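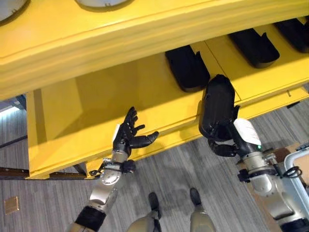 4.3 Does the placement check earn its keep?

The claim usually made for a learned placement check is that it catches errors the planner cannot see. We were not convinced of this when we added one, and the results in this section have only partly changed our minds.

The task is the one described in Section 3. A two-legged robot stands at a yellow shelf unit and moves glossy black holders to and from the lower level, under the overhang of the top board. Figure 4 gives the head camera's view with a holder in the right hand, its base against the front edge of the shelf, and the left hand open. Three more holders rest on the shelf behind it.

Figure 4. Head camera view during holder handling at the shelf.

The view explains much of the trouble we had with perception. The holders are black and shiny, and so their outlines come mostly from the yellow behind them. When a black hand closes on a black holder, that contrast goes. The Pillum pose estimator, which we used without changes, returns a confident pose in both cases. Its confidence score was of no use to us as a warning, and we would advise others not to treat it as one until they have plotted it against measured error on their own parts.

A second problem is that a single view of a held holder cannot tell lifting from placing. Our first version of the check took one image and the estimated pose, and gave a yes or no. It scored well on the held-out set and badly on the robot. Looking through the failures, Wing-yan Tsao found that the network had learned to read the position of the arm, which in the training set went neatly with the label. With the arm masked out, its score on the same held-out set fell to little better than guessing. We report this because similar single-image checks are common in the literature and the masking test is rarely shown.

The version used here takes a short run of images with the commanded wrist path, and is trained on 900 recorded attempts from the Borkbridge site. An attempt was labelled good if the holder stayed where it was meant to be after the hand had withdrawn. The labels were made by hand, and cases where the labellers disagreed were dropped. This makes the set cleaner than the world is, and the reader should mark our figures down accordingly.

We then ran 234 fresh attempts with the check switched on but not allowed to stop the robot. It only wrote its verdict to the log. This seemed to us the fairest arrangement, as a check that can halt the motion destroys the evidence of whether it was right. It raised eight alarms. Most were raised late, once the base of the holder had already met the front edge, and by then the force limit in the wrist controller had tripped as well. A threshold on wrist force, which took an afternoon to set, would have given the same warning in those cases with no training data at all.

What remains in favour of the check is a small group of alarms raised before contact, when the planned path would have brought the holder in too low. The force limit can say nothing here. These are the cases people have in mind when they argue for learned checks, and they do exist. Whether they justify the cost is another matter. All of them share one cause: an error in the estimated height of the shelf, carried forward from the moment the robot stopped walking. Measuring the front edge again from the standing position, as Yen's planner does by default, might have removed them at the source. We did not test this, and we should have.

We also tried lowering the alarm threshold in the hope of earlier warnings. It gave many more alarms on good placements and none that came usefully sooner. The Wallberg tuning tool recommended the lower setting, as it rewards caught failures and puts almost no price on needless stops.

Our view, for now, is that the check is worth keeping in the log and not worth wiring to the stop. We would want to see the masking test repeated on a second shelf, with holders of another colour, before trusting it further. All runs reported here used one shelf and one type of holder, and nothing in them shows that the network knows anything about placement in general.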